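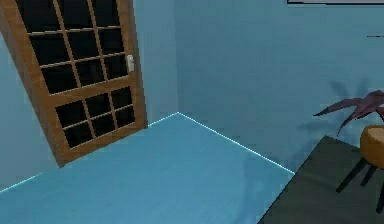
*The door room in Prukell, with the lever handle I have been thinking about since breakfast.*

**Tuesday, late**

I told myself I would write a little every evening this month and of course I've skipped most of them, but today deserves a page, even a rambling one. I spent nearly all of it with that door. I know it better than my own front door by now, the dark little panes and the orangey wood and the pale handle over by the right stile, and I dreamed about it last week, which Neelam thought was very funny when I told her.

So, where things stand. The planner has been fine at getting to the door for ages. What it does badly is the bit after, when the hand has hold of the lever and has to turn it and pull at the same time. The pull wants to follow an arc around the hinges, and my controller kept wanting to go straight, so it would fight itself, the force would climb, and the safety check would (quite rightly!) let go. I ran 222 episodes overnight with the old settings and 126 of them ended that way. I had a feeling it was bad, but seeing the number over my oatmeal was a bit much.

Rok came by before lunch and sat with me for a good hour, bless him. He asked where I was getting the hinge axis from, and I said from perception, from the first look at the door, and then I heard myself say it and we both went quiet. It estimates the axis once and never again! If that first guess is tilted by even a small amount, everything after it is tilted too. He thinks the dark glass is part of the trouble, that the depth estimator doesn't know what to do with all those near-black panes and drags the door plane backward. I'm not fully convinced, but I masked out the panes and fitted the plane to the wood only, and the estimate did settle down a good deal.

After that I wrote the piece I should have written in April, which updates the axis as the door moves, using where the hand has really been over the last stretch of the motion. It was a lovely afternoon of work, the kind where you forget your tea. I had a sign flipped in the rotation for a while and the door was trying to open into the wall, and then Randi leaned over and spotted it in about as long as it takes to say hello. I owe her a pastry.

By six I had a short batch through and only 6 let go early. I'm trying not to get too excited, as it's one room and one door, and Annag will want to see it in the Horrocks rooms with the round knobs before she believes a word of it. She's right to. I've queued up to 2000 episodes for tonight, depending on how much of the cluster Imogen leaves me.

Things to do tomorrow: put the axis update behind a flag so I can compare properly, write a test for that wretched sign, and ask Neelam whether the plant's shadow on the back wall matters to her segmentation or if I can stop worrying about it.

Mom called while I was walking home and I tried to explain hinges to her. She said to try oiling them. Bed now, it's far too late.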